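## 3. Preparing the first wash

Before you use your Penel washer for clothes, it must run one time empty. This cleans the drum from the factory oil. Use program 3 and do not put detergent in the drawer.

1. Open the water tap fully and look at the hose connection.
2. Close the door until you hear the click.
3. Turn the dial to program 3 and press Start.
4. When the display shows 0, wait until the door lock light goes off.

**Note:** The light can stay on for 30 seconds after the end of the program. Please do not pull the handle during this time.

## 4. Delicate items

Read the care label of each item first. Thin and smooth fabrics, and garments with an elastic waistband, should go in the Delicate program.

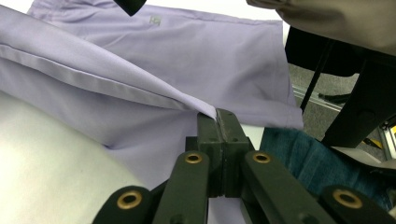
1. Close all zippers and hooks.
2. Turn the garment inside out.
3. Fill the drum only to one third.
4. Put liquid detergent in the left part of the drawer. Powder is not suitable for this program.
5. Select Delicate and set the spin to the lowest value.

**Caution:** Do not use the Delicate program together with the Zumbridge dryer kit. The kit heats too strongly for these fabrics.

After washing, take the items out soon, or the folds will stay in the fabric. Lay them flat and smooth them by hand. 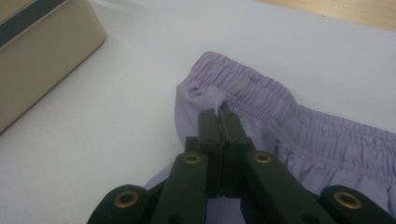
If the water in your area is hard, add softener up to the line marked 100. More than this will leave spots.

## 5. Error codes

- **E3:** Water does not enter. Check the tap and the hose filter.
- **E30:** Door is not closed. Open it and close it again.
- **E499:** Please unplug the machine and contact the service point in Rirthorpe. Have the serial number ready, it is printed inside the door.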